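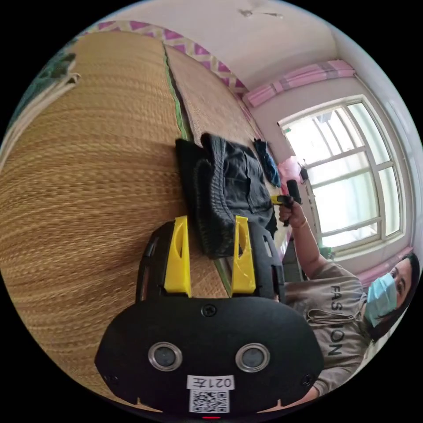

Janka Čierny wanted to know whether she could come along even though she has never bought anything from us and doesn't intend to start. Yes, Janka. Most people who come to a Bekside open day are in exactly that position, and they eat as many biscuits as the ones with a budget.

Kolent Hand-Held Gripper
Open day and product page

The Kolent is a two-fingered gripper that you hold and work yourself. You pick things up with it, it records how you did it, and the recording is used to teach a robot arm to do the same job. The arm costs a great deal more and complains less about ironing.

We stock it singly and in pairs, left and right. Most people want the pair. Clothes are the reason: a jumper can be dragged about with one gripper, but folding it takes two, and a certain amount of patience that we are unable to supply.

Finger colour: yellow
Body colour: black
Fingers: tapered, with an oval window near the tip
Weight: 913 g each
Recording time per charge: 2 hours
Supplied with: charging lead, wrist strap, printed guide (26 pages, of which you will read four)
Order as: single left, single right, pair

Open day

The next one is on 19 July 2025 at our Bekside showroom, upstairs, doors at ten. You will be handed a pair of grippers and shown to a heap of laundry. There is no slide show. We did have one, and people kept looking past it at the laundry.

Priya Hutchins runs the folding table. She will show you how to take hold of a sleeve without taking hold of the table as well, then leave you to it. Expect your first shirt to be poor. The second is usually worse, as by then you have started to have ideas. Somewhere after that your hands slow down, and slow is what you want for recording.

Dark knitwear gets its own session in the afternoon. It stretches, it clings to its neighbours, and black on black is hard to read on a recording, so it is a fair test of both the kit and your temper. Bring your own if you like. We have plenty, but it is all the same cardigan.

At three there is a run on the Buder arm, using folds recorded that morning. It is nearly 38 minutes long if you count the pauses, and you should, because the arm is fond of them. Please stay behind the yellow line. Please also don't applaud when it drops something – it puts the staff off.

What visitors ask

Will it fit a small hand? Yes. The grip takes a bit of reach for the first few minutes, and Priya has the smallest hands in the building and the neatest shirts.

Can I use it at home? That is rather the point. Beds, sofas and kitchen tables all suit it. Take the cat out of the room first.

Does it work with a Kopecký mount? With the adapter, which is sold separately. We know. We have said so to them as well.

Can I swap the fingers? Two small clips, no tools. Keep the old ones until you are sure.

Is there parking? After a fashion. Use the yard behind the building and leave the blue gate as you find it.

Booking

Places are free but need booking through the showroom desk. Tell us whether you are left- or right-handed, and whether you would like the knitwear session or would prefer towels. Towels fill up first.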